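# Cuentas para un brazo robótico (y por qué empiezo sin comprarlo)

10 de marzo de 2020

¡Por fin tengo hoja de cálculo! Llevo desde enero dándole vueltas a montar un brazo en el cuarto pequeño, y Natália Carrilho me convenció de hacer primero todo lo posible en simulación. Es el mejor consejo que me han dado en este proyecto, porque de momento el gasto es la electricidad del ordenador y unas cuantas noches de dormir poco.

La idea es la de siempre: coger cosas de una mesa y dejarlas en otro sitio. Para eso me monté un dormitorio virtual con su cama, su cómoda y su televisor, y fui llenando la mesa de trastos con formas incómodas. Un bate, un móvil plano, un balón, figuras sobre peana... Cada uno pide una pinza distinta, o eso me parece a mí, y prefiero descubrirlo antes de pagar.
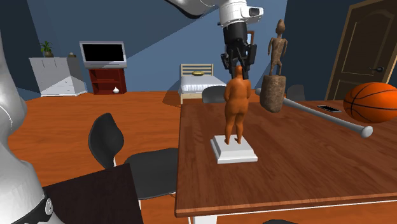 Con esto ya he podido descartar partidas enteras. El catálogo de Skiltholm trae 2 modelos que me caben, y el corto me tienta muchísimo, pero quiero probar el alcance hasta el fondo de la mesa antes de decidirme. La pinza de Fellura sale por 139 euros con dos dedos; las puntas de repuesto, 49 más. A eso le sumo unos 60 euros de cables, tornillería y una seta de emergencia en condiciones (ahí no pienso recortar).

Queda la fijación. Gorazd Bošković atornilló el suyo a un tablero cualquiera y dice que vibra con cada frenada, así que pediré presupuesto de una base de acero al taller Stojanović. Si se me va de precio, miraré las de segunda mano de Zerport, que tardan más en llegar pero traen ya los taladros hechos.

Lo siguiente es repetir las pruebas con la pinza girada y apuntar qué objetos se resisten. Si alguien tiene un brazo corto en casa, ¡que me cuente qué tal!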